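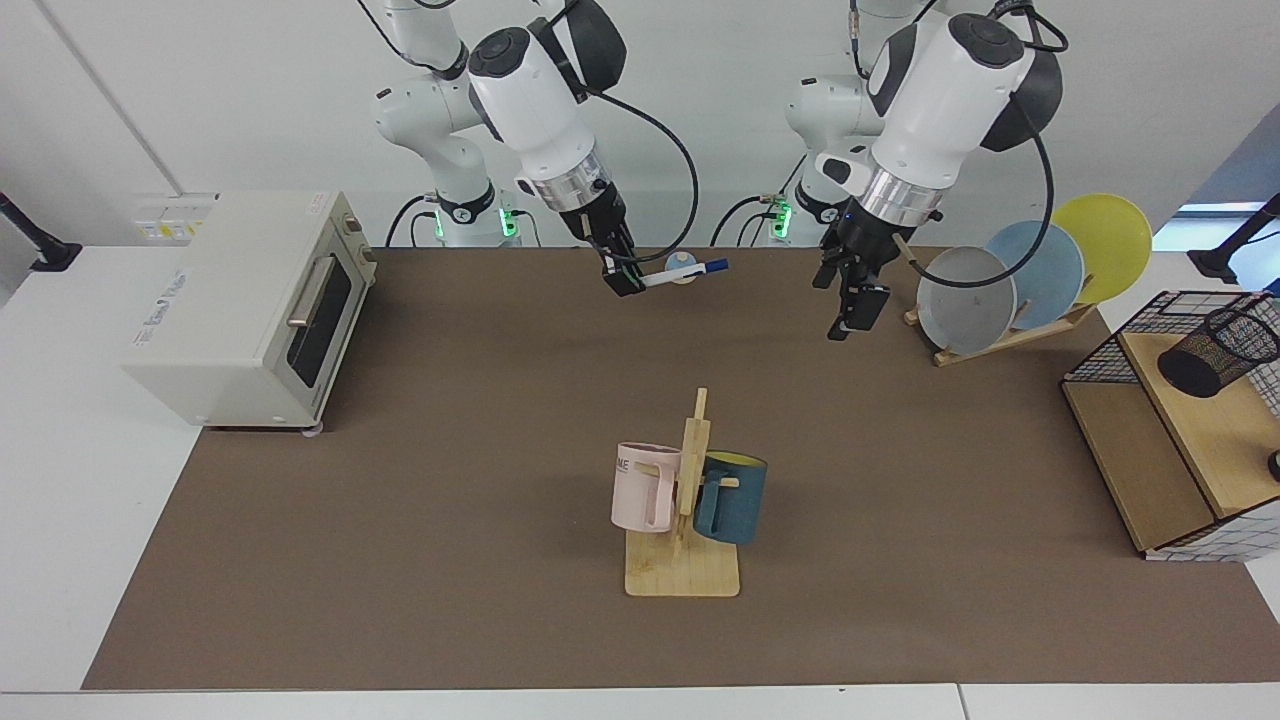
Budgeting for a two-arm bench: what did we leave out?

Print this page | E-mail to a friend

Asked by Corinne Schumacher

We're putting in a request in March for a second bench like our first: two arms, parallel grippers, felt mat, household props (toaster oven, mug tree, plate rack, pens). The quote from Furkport covers the arms and grippers only. Table, clamps, mat and props come to 2211 on my sheet, and I'm told that is low. What else should be on it? Also, do I need two spare grippers or will one do?

Answer from Alistair Tosh

Spares first. Buy two. Ours are the same part left and right, but fingers wear and the lead time was long when we ordered. Then check these:

- Cable ties and longer cables. Loops hanging off the upper arm catch on things like plate racks, so budget for proper cable guides.
- Clamp mounts for both back corners. Measure your table edge before you order – ours was too thick for the standard jaw.
- Power. Count outlets near the bases before anybody promises you a wall.
- A second mat. Felt gets grubby and you will want the same color later.

With those added our sheet went to 2227 before shipping, but we already had the table.

Answer from Soo-ah Ha

Agree on the mat. Buy duplicate mugs and plates in the same order too. We replaced a broken mug with a fatter one and had to redo the grasp settings.

Answer from Fergus Nisbet

ask Sidutar for a bundle price, they did one for us

We use cookies to remember your settings. OK | Read more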